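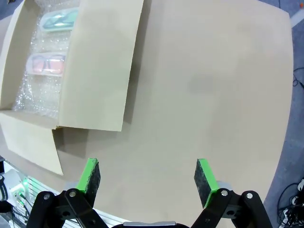
What is bubble wrap for when you're packing eyeglasses? It cushions them — the air pockets soak up the knocks that would otherwise reach the lenses and hinges.

## Packing eyeglasses

I learned this from Lucyna Kurek, who mailed frames for Curkier back when I was still using newspaper (awful stuff, ink everywhere!). Her rule was 4 inches of slack at most, and I still go by it. 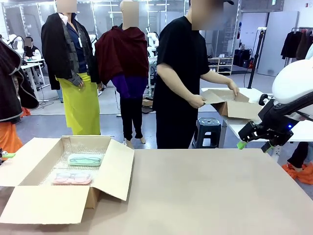

Hard cases came into my own packing pretty late, and I love them. You can lay them straight on the wrap and fold the flaps over once you've padded the top. Soft pouches need a lot more padding.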